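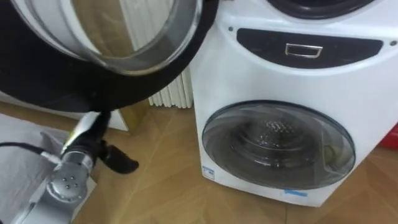
Nanayakkara wrote back on the draft asking why a data card needs house rules at all, and whether anyone reads past the file counts. Fair. The rules went in anyway and they come before the counts now, see below. Most of the bad episodes in the first batch came from people not knowing them.

README -- Narska appliance door set, v4
Last edited 8 May 2019

What it is

Teleoperated episodes of one arm opening and closing doors on household appliances. Mostly front-loading washers, including the kind with two round doors, one above the other. Video from the head camera, joint states, gripper state, operator notes. No audio. 1025 episodes recorded, 726 released. The rest are held back, reasons further down.

Meant for: learning door approach, hooking a rim, pulling, letting go. Also fine for testing part detection on white goods.

Not meant for: force limits. The force numbers are uncalibrated on half the set and we should not of shipped them in v2. They're gone from v4. If you still have v2, delete the force columns.

House rules for recording

Follow these or the episode doesn't go in.

Before power on

- Appliance unplugged at the wall. Off at the panel doesn't count.
- Water valve closed, drain hose emptied.
- Floor checked for cables, loose cloth, tools. A mat is OK if it lies flat where people walk.
- Emergency stop in the hand of a second person. Not on the table. Not in a pocket.
- Operator says out loud which door and which direction. Second person repeats it.
- Arm reach checked against walls and radiators with the door fully open, not closed. The swing eats more room than you think.

While the arm is moving

- No hands inside the door arc. If something needs moving, stop the arm first, then move it.
- Contact on the rim or the handle only. Never push on the glass.
- Slow approach for the last bit. Speed setting 4 on the pendant, no higher.
- If the gripper slips twice in the same spot, stop, back off and start a new episode. Don't keep poking at it, the rubber marks and then the marks show up in every later episode.
- Hinge noise = stop. Write it down.
- One door per episode. On two-door machines the other door stays shut, or open, for the whole take. Put which one in the notes.

After

- Release, retreat, then stop recording. In that order. A lot of the early episodes end with the fingers still on the rim and they're useless for learning release.
- Check hinge and seal by hand with the arm parked.
- Notes written before the next take. Notes written at the end of the day are wrong, we checked.

Things left in the drum

Allowed, as long as they stay put for the whole session and get listed in the notes. Nothing hard, nothing alive (yes, somebody asked). Small objects behind the glass are useful for people doing detection. Don't tidy them out halfway through a session, it splits the session in two and the split files have to be fixed by hand.

Reflections

Door glass reflects the room, and sometimes the operator. Faces in reflections are blurred before release. Operators should stand behind the arm base and a bit to the side, this fixes most of it. If you find a face we missed, mail the dataset address with the episode ID and we pull it the same day.

Why episodes were held back

- second person not present, or stop button not confirmed
- hands in the door arc
- pushing on glass
- notes missing or copied from the take before
- camera knocked and not re-checked
- appliance still plugged in. Only a few of these but they're out for good, even the nice ones

Held-back episodes are not available on request. Please don't ask, we've had the talk. A clean grasp from a session where the rules got skipped is still out.

Labels

start, contact, open, release, end. Five time marks per episode, placed by hand. "contact" is the first visible touch, not the first force reading. "open" means the door has stopped moving, wherever it stopped. Some 100 episodes were labeled by two people and the marks compared -- "contact" was the one they argued over most. When they disagreed we kept the later mark. Might change in v5.

Failures are in the release, if they were safe. Look for outcome = fail. Don't filter them out just becuase they're ugly.

Splits

By house, not by episode. Anything shot in the Prarholm flat is test only. Please keep it that way -- same floor, same machine, same light in train and test gives you nice numbers that mean nothing. If you make your own split, say so when you report.

Known problems

- Camera clock drifts against joint clock in the November sessions. Offset file is in /sync. Apply it.
- Open door often covers the gripper fingers right at contact. Can't fix after the fact. Don't trust the gripper mask there.
- White machines on white walls, exposure is too high in places.
- Hira scripts (the loader) still expect v3 folder names. Use the flag --old-names until that's sorted.
- Nearly all doors hinge on the left. If your model has never seen a right hinge don't run it on one with people in the room.

Using models trained on this

Same rules as recording. Unplugged, water off, second person with the stop. First runs on any new machine at the slow setting, whatever the simulation said. The set has no people in the workspace, so a model trained on it knows nothing about people.

Adding episodes

Fork, record, fill in the checklist file, send. No checklist, no review. Please don't edit the checklist to fit what you did. Leave the box empty and write a line under it, we can often still use the session for something else.

Changes

v4 -- force columns removed, house rules moved to top, release mark added
v3 -- new folder names, blur pass redone
v2 -- don't use
v1 -- internal

TODO: dryer section, contact mark rules, fix the loader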